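작업노트 / 화요일 오후

Julau 작업장. 흰 상판 테이블 건 계속.
오전에 못 쓴 것까지 몰아서 적음. 글씨 엉망이라 나중에 못 읽을까봐 바로 타이핑.

상판부터. 지난번 닦은 뒤로 얼룩은 거의 빠짐. 알콜 묻힌 천으로 한 번, 마른 천으로 한 번. 검은 선은 건드리지 말 것. 선 옆으로 닦을 때 천을 세워서 밀면 선 가장자리가 들뜬다. 눕혀서, 선 방향으로만. 지난주에 한 군데 들떠서 눌러 붙였는데 오늘 보니 다시 살짝 올라와 있음. 손톱에 걸리는 정도. Inden 쪽에서 온 접착제는 마르는 데 오래 걸려서 오늘은 안 씀.

선 간격 다시 쟀다. 안쪽 선이랑 바깥쪽 선 사이 190. 도면은 190 그대로니까 OK. 근데 끝으로 갈수록 벌어지는 느낌이 있어서 세 군데 더 재봄. 다 같음. 눈이 문제인듯. 상판 긴 쪽은 거의 2000, 줄자가 휘어서 정확히는 못 잼. 쇠자로 다시 재야됨.

조명. 형광등 반사가 상판에 남는 게 계속 거슬림. 선 볼 때 고개를 조금만 돌려도 반사된 자리에서 선이 날아가 보임. 무광 필름 얘기가 또 나왔는데 샘플부터 받아보고 결정. Stovum 카탈로그에 무광 백색 있음, 품번 1791. 폭이 모자라면 이어 붙여야 하고 그럼 이음매가 선이랑 헷갈린다. 이음매는 테이블 끝쪽으로 빼는게 나을듯. 아니면 아예 필름 말고 등 하나 끄고 해보기. 돈 안드는 것부터.

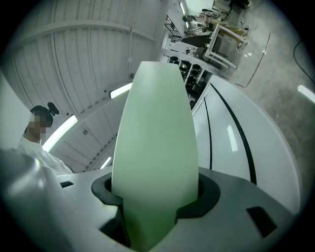
등 끄는 건 스위치가 줄 단위로 묶여 있어서 하나만은 안됨. 한 줄 다 끄면 바닥 쪽이 너무 어두워짐. 통로에 자재 있을 때는 위험하니까 패스. 등에 확산판 끼우는 방법도 있는데 천장이 높아서 사다리 작업. 오늘은 못함. 일단 보류로 적어둠.

바닥. 콘크리트 쪽 먼지가 테이블까지 올라옴. 쓸기만 하면 오히려 더 날림. 물걸레 먼저 하고 그 다음 상판. 순서 바꾸지 말것!! 오전에 반대로 했다가 상판 두 번 닦음. 시간 아까움.

테이블 다리 수평도 봤음. 기둥 쪽 다리 하나가 떠서 얇은 고무 한 장 끼움. 누르면 아직 미세하게 움직이는데 작업에 지장은 없음. 임시니까 다음에 높이조절발로 교체. Rankin 견적서에 50짜리 발이 들어있었던 것 같은데 파일을 못 찾겠음. 공유폴더 뒤져볼 것. 옛날 폴더에 있을 수도 있음.

소모품: 마른 천 얼마 안 남음. 마스킹테이프 넓은 거 다 씀. 좁은 건 서랍에 있음. 알콜은 충분. 장갑은 큰 것만 남아서 손에서 자꾸 빠짐, 중간 사이즈로 주문. 검은 라인테이프는 같은 폭으로 한 롤 더. 지난번처럼 폭 다른 거 오면 반품하기 귀찮으니 주문 넣기 전에 폭 확인.

다음에 할 것
- 들뜬 선 다시 붙이기, 무거운 거 올려서 하룻밤
- 쇠자로 긴 쪽 재측정
- 필름 샘플 요청 메일
- 고무 -> 조절발
- 물걸레 자루 헐거움, 나사 조이기 (드라이버 어디갔는지 모르겟음)

라인테이프 남은 건 창가에 두지 말 것. 햇빛 받으면 풀이 녹아서 끈적해짐. 서랍 두번째 칸으로 옮겨 놓음.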